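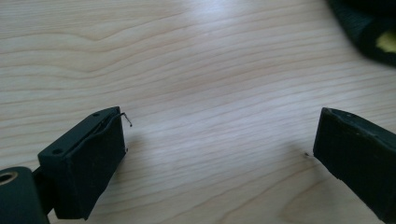
Pale tabletop with a wavy grain, at the Brokodgate workshop.

Home | Workshop | Interviews | Stockists | Contact

The woman who runs the table shop on Brokodgate has been selling pale wood for most of her working life, and she still gets the same first question from customers. They want to know if it will stain.

"Everything stains," she says. "I tell them that before they sit down. If you want a top that looks new in ten years, buy one and put it in storage."

She started out at Himance, a furniture maker that closed its doors one April, and took the lease on her own place soon after. Two people work there now. A dining top is 125 pounds on a bad day, she says, and it takes both of them to turn it over.

Most of our talk was about grain. She picks boards with long curved lines and likes places where the stripes pull close together and then open out again. Some buyers ask for straight lines only.

"I can do straight," she says. "It's easier to match at the joint. But I get bored looking at it, and I'm the one who has to sand it."

She looks at every top under a window before it gets any finish. Light from above washes out part of the surface — she moves around until she can see the rest of it. Scratches from the sander show up that way.

Care is simple, in her view. Wipe it with a damp cloth, dry it, and oil it twice a year. She uses the Plerkow oil and doesn't care for the thicker ones.

Her next job is a 62-inch desk for the Rastogi office across the street. The boards are already picked out.

"They asked for dark," she says. "I showed them a light one and they changed their minds."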